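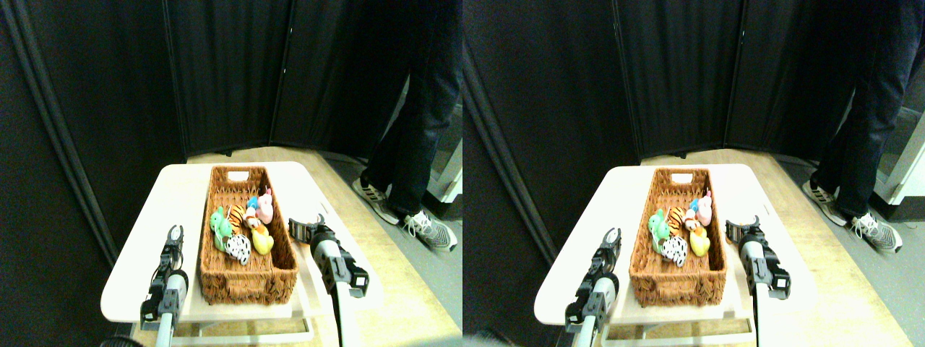
Ein Korb für die Kleinen

Wohnen & Ordnung | Kinderzimmer

Lesezeit: 4 Minuten

08.10.2020

Große Stofftiere machen wenig Arbeit. Der Bär sitzt auf dem Bett, die Giraffe steht in der Ecke, und beide bleiben dort, bis das Kind auszieht. Mühsam sind die Tiere in Handgröße. Sie kommen vom Flohmarkt, aus der Apotheke, vom Kindergeburtstag, und sie liegen abends unter dem Sofa, im Gummistiefel oder im Bett der Eltern.

In der Spielgruppe Trirkska in Pernitz wohnen sie in einem geflochtenen Korb. Er ist rechteckig und länglich, orangebraun, und am Ende hat er ein Griffloch, in das auch eine Kinderhand passt. Wenn gespielt wird, steht er auf einem niedrigen weißen Tisch mit abgerundeten Ecken. Drinnen liegen an einem gewöhnlichen Vormittag die gelbe Ente, ein grünes Tier mit rundem Kopf, etwas Rosafarbenes und ein weißes Tier mit schwarzen Flecken, über das man sich in der Gruppe nicht einig ist. Die einen sagen Kuh, die anderen Hund.

Asanka Haque leitet die Gruppe und hat den Korb angeschafft. Vorher gab es eine Truhe mit Deckel. In die Truhe ging viel hinein, aber was unten lag, blieb unten. Beim Ausräumen kamen 34 kleine Stofftiere zum Vorschein, darunter ein Hase, den eine Familie seit dem vergangenen Dezember gesucht hatte. Die Truhe steht jetzt im Keller und enthält Faschingskostüme.

Der Korb ist flacher, und Haque hat eine Regel dazu aufgestellt: Es kommt nur so viel hinein, dass man den Boden noch sieht. Wer ein neues Tier mitbringt, legt ein anderes ins Regal. Die Kinder haben das schneller verstanden als die Eltern, die beim Abholen gern noch etwas dazustopfen.
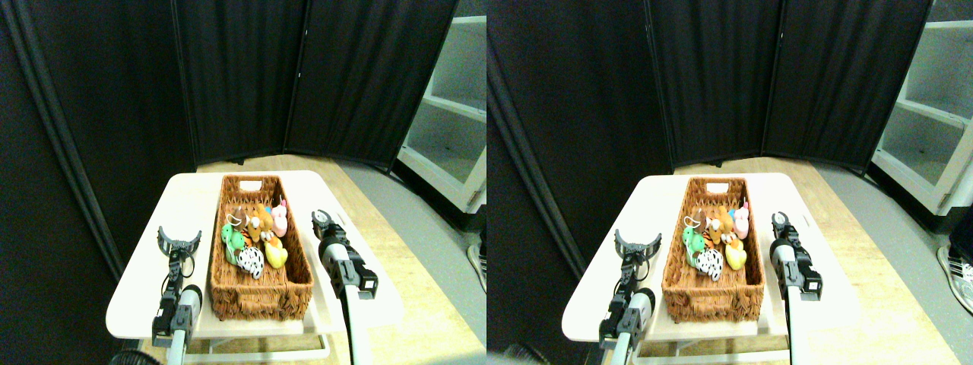
Zu Hause würde das bei uns nie funktionieren, meinte Yurchenko, als wir die Regel am Telefon beschrieben. Im Korb der Familie liegen neben den Tieren auch Socken, Bausteine und ein halber Zwieback. Wenn ein Tier ins Regal müsse, gebe es Tränen, und dann bleibe es eben im Korb.

Haque kennt das. Sie rät, den Wechsel nicht am Abend zu machen, wenn alle müde sind, und das Kind aussuchen zu lassen. Ein Tier im Regal ist ja nicht weg, es sitzt nur woanders. In der Gruppe hat es sich bewährt, am Anfang des Monats zu tauschen. Der Tiger durfte bisher jedes Mal bleiben.

Beim Material gehen die Meinungen auseinander. Kunststoffboxen lassen sich auswischen und stapeln, klingen aber laut, wenn sie auf den Boden fallen, und im Wohnzimmer will sie kaum jemand stehen haben. Stoffkörbe sind weich und leicht und sacken nach einer Weile in sich zusammen. Geflecht hält die Form und lässt Luft durch. Dafür sammeln sich Krümel und Fussel in den Ritzen, und an schlecht verarbeiteten Kanten bleibt Plüsch hängen. Man fährt am besten im Geschäft mit einem alten Strumpf innen an der Wand entlang. Zieht er Fäden, lässt man den Korb stehen.

Auch die Größe wird oft falsch gewählt. Ein Korb von 57 Zentimetern Länge genügt für die Handvoll Tiere, mit denen ein Kind im Alltag tatsächlich spielt. Was tiefer ist als der Unterarm des Kindes, wird umgekippt statt durchsucht.

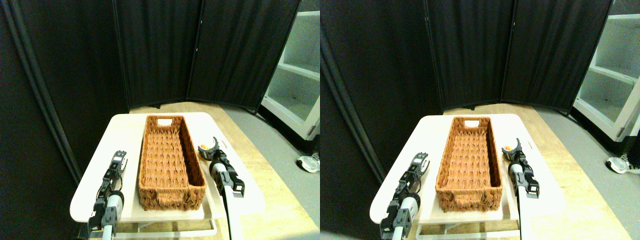
Einmal im Monat sollte der Korb ganz leer sein. In Pernitz dauert das keine zehn Minuten: Tiere heraus, Korb umdrehen, auf den Boden klopfen, mit einer trockenen Bürste durch das Geflecht gehen. Feucht gewischt wird selten, und danach steht der Korb offen am Fenster und nicht an der Heizung - das Geflecht wird sonst spröde und bricht zuerst am Griff.

Die Tiere selbst kommen in einem Wäschesack in die Maschine, 30 Grad, wenig Waschmittel. Tiere mit Knopfaugen oder Schlaufen sieht Haque vorher durch und zieht an allem, was angenäht ist. Was locker ist, wird gleich gerichtet. Für das Nähzeug hat sie eine Blechdose von Triveo, in der früher Hustenbonbons waren.

Beim Einräumen dürfen die Kinder bestimmen, wer neben wem liegt. Das führt zu Verhandlungen, die länger dauern als das Putzen. Die Ente will angeblich nie neben der Wand liegen.

Offen ist die Frage, was außer Stofftieren hineindarf. Bälle zum Beispiel. Sie rollen nach unten, drücken die Tiere zur Seite und fliegen beim Suchen als Erstes heraus. Haque hat sie lange geduldet und lässt sie inzwischen fallweise zu, wenn der Korb halb leer ist. Für alles andere gibt es das weiße Regal, dessen Fächer niemand beschriftet hat und das trotzdem einigermaßen stimmt.

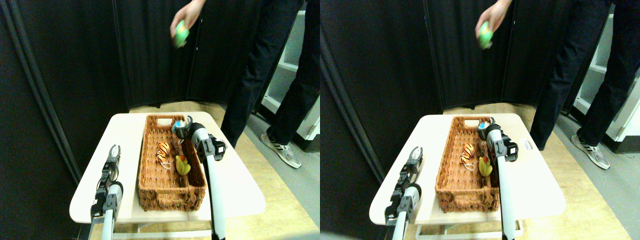 Bälle gehören in ein Netz an der Tür, schreibt dagegen eine Leserin aus der Steiermark, die uns nach unserem letzten Ordnungsthema ihre Lösung geschickt hat. Bei ihr habe das Netz 2 Haken, einen oben für die Eltern und einen unten für die Kinder, und seither stolpere im Vorzimmer keiner mehr. Die Stofftiere lägen bei ihr allerdings in der Badewanne, dafür sei ihr noch nichts eingefallen.

Wer nach einem Korb sucht, muss nicht neu kaufen. Auf Flohmärkten stehen oft Brot- und Picknickkörbe, die genau die richtige Höhe haben. Man sollte den Griff prüfen, in den Korb hineinriechen und ihn zu Hause ein paar Tage auslüften. Muffiger Geruch geht in den Plüsch über und kommt auch nach zwei Wäschen nicht heraus.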